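## 6. Setting session limits

The Gruver console will tell you that the default limits suit most offices. Don't take its word for it. Check them before you let anyone log in.

1. Open **Hosts > Limits** and pick the server you named during install.
2. Set **Maximum sessions**. The box accepts 200, but that figure assumes users who open one program and leave it alone. Start at 33 and watch the memory graph through a full workday.
3. Set **Idle timeout**. Zero means "never", whatever the tooltip says.

> **Caution:** Lowering the maximum closes the newest sessions first - without a save prompt. Do it on a Sunday.

The "Smart Balance" switch is supposed to move users to a quieter host. In our tests at Pikstead it mostly moved them to the same host again. Leave it off until you have at least two servers joined. 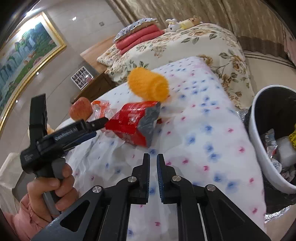
4. Click **Apply**, then restart the Gruver service. A green check mark only means the file was written.
5. Log in from a second computer and open **Status**. If the old limit still shows, delete `limits.cache` and repeat step 4.

**Note:** Printer mapping has its own timeout, in seconds. See section 7.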